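About us

Hello, and thanks for clicking through. I'm Asmaa Bennani, and I run Gremby with my business partner Matvii Nazarenko. We're a refill shop and a small soap kitchen, which means you bring your empties in, we fill them up with washing-up liquid or shampoo or whatever you've run out of, and you pay for what goes in and nothing else. The shop is at the front, the kitchen is at the back, and the smell of lavender gets into absolutely everything, including my winter coat.

I didn't set out to do this. I used to write staff rotas for a chain of hotels, and I was fairly good at it, but I'd get home with my shoulders up round my ears and make soap to calm down. Then I had too much soap. Friends got soap for birthdays, then for Christmas, then for no reason at all, until my cousin asked me very kindly to stop. So I took a table at the Saturday market and sold 200 bars over the summer, and by September I'd handed in my notice.

Matvii was on the next stall along selling honey. He kept telling me my prices were wrong (they were) and that my labels looked like a hospital's (they did). When the lease came up on the old key-cutting place, we went to look at it together and had signed by the end of the week. My mum thought we'd lost our minds!

The name is a silly one. Gremby was what my little brother called the green tin bath we were both washed in as children, and for years I assumed it was a real word. We had a list of far more sensible names pinned up in the kitchen, and every one of them sounded like a dentist.

What we make and what we don't

All our bar soaps are made in the back room, in small batches, and left on the racks until they're properly hard. The oatmeal one is the bestseller. The rosemary one is my favourite and hardly anyone else's, but I'm not giving it up. We also make a laundry soap in flakes, a scrubby one for gardeners' hands and a very plain bar with no scent at all, which came about after a lot of polite requests from people who sneeze.

The liquids we buy in. I'd love to tell you I stir them all myself, but I tried a washing-up liquid once and it left a film on every glass in the house. Ours comes from Hirvonen, a family firm that takes the big drums back and fills them again, and we've been with them since we opened. The fabric conditioner is from Dirnance. It's quite strong, so go easy. 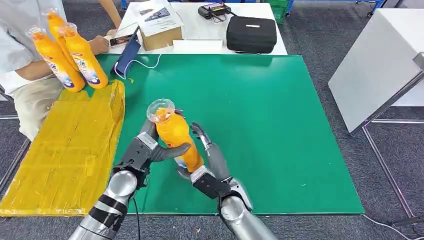 An orange bottle over the green mat.

Nearly any container will do for a refill, as long as it's clean and has a lid that shuts. Jam jars, old shampoo bottles, a flask if you must. We weigh it empty, fill it, weigh it again, and pop a label on so you don't end up washing your hair with floor cleaner. If you forget to bring one there's a box of spares by the till, all washed, all free, and if you've got too many at home we're happy to take them off you.

Who's who

There are more of us these days. Bogumiła, sorry, Bogumił (she has one of those names that the spellchecker and I fight over) is Bogumił Brzozowska, and she looks after the soap kitchen on the days I'm doing the books. She trained as a pastry cook and it shows, her edges are much straighter than mine. Rostyslav Moroz does our deliveries by cargo bike and knows which of you have steep steps. Apinya Thongdee joined us for a fortnight to help with the Christmas boxes and is now in charge of the shop floor, the window and, more and more, me.

Come and have a go

We run soap-making evenings twice a month at the big table in the back. They last 2 hours, there's tea, and you go home with 3 bars and a sheet telling you how long to leave them before you use them. No experience needed, but do wear sleeves you can roll up and shoes that cover your toes. Children are welcome at the weekend sessions, where we use a ready-made base that only needs melting. Please book at the till or by email, as the table does fill up.

If you run a café, a nursery or an office and you'd like us to keep your soap topped up, ask for Matvii. He'll come and see you, have a look at your sinks and probably try to sell you honey as well. We do the refills at Vedness, the yoga place over the bridge, so you may have washed your hands with us already.

Dogs are very welcome in the shop, and there's a water bowl under the window.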